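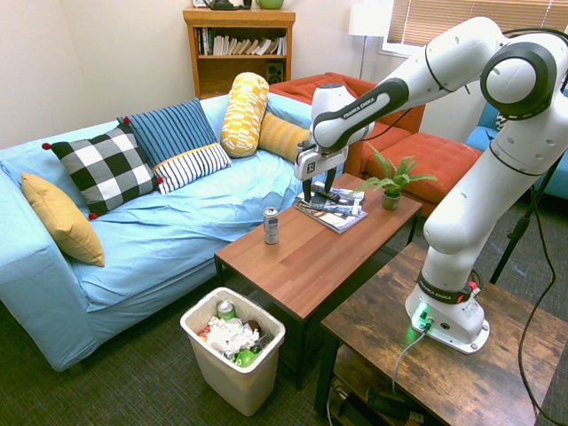
Journal > Home Studies > Articles > Section 3

Filed under: Everyday Living, Domestic Interiors

3. What gathers on the coffee table

When we began visiting living rooms for the Skesstead study, we had rather expected to spend our time on sofas and shelving, and it was the low table in the middle that kept drawing us back. It is where drinks are put down, where reading matter settles in layers, and where the remote control is hunted for most evenings. We drew on notes from 60 homes, 9 of them in Pikine, and a good many of our hosts were kind enough to talk us through their tables at some length, often over a cup of tea.

We sorted what they told us into 3 loose groups. Passing things, such as cans and bottles, came and went within a day. Resting things, magazines above all, stayed for weeks and tended to gain a second layer on top. Settled things, usually a plant or a bowl, had a place of their own and were lifted only for dusting.
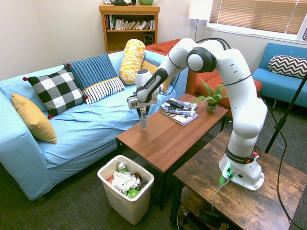
Why does the remote control so often end up on top of the magazines?

Most people told us it was simply easier to find there, as a dark remote is quickly lost among cushions and a pile of magazines gives it a regular place to live.

The settled things deserve a kind word too. A small fern near a corner takes up very little room, and several hosts said that it made the table feel looked after even on the days when everything else had been left lying. Figure 2 has all three groups on one table.

Figure 2. Coffee table with an upright can, a stack of magazines with a remote control across them, and a potted fern at the corner.

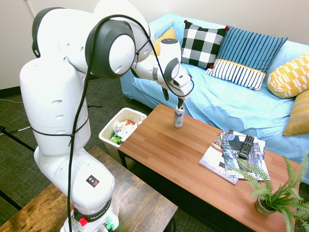 3.1 Clearing up at the end of the day

Tidying nearly always started with the passing things. The can or bottle went to the kitchen first, and quite often that was the whole of it, with the magazines squared up a little on the way past. We return to the longer weekend clear-out in Section 4.

Comments (3)

fernandfriends: Enjoyed this very much. Our plant has sat on the same corner for years and I do dust under it (sometimes!).

Reader in Skesstead: Did you ask about coasters? We have plenty and use none of them.

mbw: Is Section 4 up yet? The link in the contents took me back here.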